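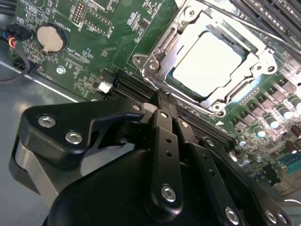
Changing the coin cell on a desktop motherboard is a job most people can learn in one go, and it makes a good test for a robot arm in a repair shop. It is small, it is cheap if it goes wrong on a scrap board, and you can tell at the end if it was done. This page sets out how to try it on your own bench with a two-finger gripper, and where you should expect to step in by hand. The board is still in its case, with the battery in its round black holder in one corner and the processor socket and memory slots further over, so the gripper has to come down between parts that stand at different heights. The holder has a small metal clip on its lower side and the label BATTERY1 is printed next to it, which helps both you and any software that reads labels.

The short answer to whether a machine can do this chore by itself is not yet, at least with the sort of arm a small shop can buy. It can do some of the steps well and others badly. If you split the job up properly it is still worth trying.

What you need

A desktop computer you do not mind losing. Use one from the scrap pile for the first two weeks.
A six-axis arm with a two-finger gripper and a camera at the wrist. We use a Salano arm, but any arm with force limits will do.
A clamp or a tray that holds the case flat and stops it sliding.
A plastic pick, the kind used to open phones.
An earthing strap for yourself and an earthing lead for the case.
A new coin cell of the same type as the old one. Read the type off the old cell and do not guess from the size.
A desk lamp with a cover over the bulb, or a sheet of tracing paper to put in front of it.

Step 1. Make it safe

Shut the computer down, switch it off at the back and pull the mains lead out. Hold the power button in for a few seconds. Take the side panel off and lay the case down with the board facing up. Put your strap on and clip the lead to bare metal on the case.

If the machine has settings you care about, write them down before you shut it down. Taking the battery out will often clear them, and the clock will be wrong afterwards.

Step 2. Clear the way in

Look for loose leads. Fan wires and front panel wires are the main trouble for a gripper. They move when touched, they hook round the fingers, and the camera often loses a thin black cable against a dark background. Tie them back to the side of the case with a reusable tie. This is a job for a person. We tried for most of a winter to get the arm to push cables aside and gave up in December.

If there is a graphics card over the battery, take it out. Do this by hand as well. The catch at the end of the slot needs one finger pressing while the other hand lifts, and a single arm has no second hand.

Step 3. Sort out the light

Metal parts on a board are shiny, and the processor's lid, the socket frame and the tops of the capacitors can all throw light back at a wrist camera. A bright patch like that looks a lot like a coin cell to simple software. Move the lamp to one side and put the paper in front of it. Look at the camera view on the screen while you do it, and stop when you can see the rim of the battery clearly and nothing else is pure white.

If your software lets you draw a box round the area it should search, draw one round the battery and leave the socket outside it. This one setting cured more of our wrong picks than anything else.

Step 4. Set a safe height

Jog the arm over the tallest part of the board and note the height. On most boards that will be the processor cooler, or the memory if the cooler is off. Add a finger's width. Every sideways move must be made at this height or higher. The arm only goes lower when it is straight above the place it wants to touch.

Set the downward force limit to the lowest your arm allows and raise it a little at a time. Press on a kitchen scale first to see what the number means. The figure in the Salano menu was not grams, and the manual did not say what it was.

Keep the fingers out of the processor socket altogether. If the processor is fitted with its lid clamped down it will put up with a light knock. If the socket is empty, fit the plastic cover, as the pins inside bend very easily and are hard to put right.

Step 5. Practise the approach

Run the move ten times without touching anything. Watch from the side and not only on the screen. A wrist camera looks past its own fingers, so the gripper body can hide a good part of the board, and you will not see one of the wider brackets at the back coming down on a capacitor. The fingertips are usually fine. It is the knuckles and screw heads behind them that hit things.

If something looks close, turn the wrist a quarter turn and try again. There is normally one angle at which the gripper fits between the slots and the case wall, and once you have found it you should save it.

Step 6. Release the cell

Here is where the machine struggles. A person pushes the metal clip back with a nail or a pick and the cell pops up at one side. The push is sideways and very short, and you feel when it has gone far enough. Our gripper does not feel that. It either stopped before the clip moved or slid off the top.

We had the best results with the pick held in a printed block, so that the fingers gripped the block and the thin end did the work. Yiğit Güler, who looks after our bench, made the block and its drawing is pinned up in the shop. It is a plain square with a slot in it and you could cut the same thing from a bit of wood.

Over the summer we ran 716 tries at this step on scrap boards. I will not give a single success rate, as we changed the block and the lamp more than once along the way and it would not mean much. In the last 100, with nothing changed, the arm released the cell more often than it failed, but a person would not have failed at all. Two boards had their clips bent past use.

If you only want the battery changed, release the cell by hand and let the arm do the rest.

Step 7. Lift it out

With one side of the cell raised, the arm can take it by the edge. Bring the fingers down one each side, close slowly, lift straight up and carry it to a dish. Use a plastic dish. Do not let the cell touch bare metal on the board or the case on its way.

Soft pads on the fingertips make a great difference here. Bare metal fingers slip on a polished cell, and metal fingers on both faces of the cell can short it.

Step 8. Fit the new one

Hand the new cell to the gripper with the marked side up. On nearly every flat holder the side with the plus sign faces you. The arm should set one edge under the fixed lip first and then press down on the other edge until it clicks. Ours could not judge the click, so we watch the force reading, which climbs and then drops sharply. No drop means the cell is not home. Stop, lift off, and press it in with your thumb.

Step 9. Check the work

Untie the leads, put any cards back, refit the panel and plug in. Start the computer and go into its settings. Set the clock, save, shut down, unplug for an hour and start again. If the clock has kept time the battery is in properly.

How long it takes

By hand, with the case already open, changing the cell takes me less than a minute. The arm takes longer than that to get into position and look. Otex and Zepeda both sell grippers that might close faster, and we have tried neither, but closing speed is not what holds us back. The time goes on looking, stopping and looking again.

For one computer there is no sense in it. For a pallet of the same model, with the cases in the same tray each time, we let the arm lift out and carry the cells while someone else does the clips and cables. Mixed machines go to the hand bench.

Page last changed September 2022. The next one covers memory sticks, where the catches at the ends give much the same trouble as the battery clip.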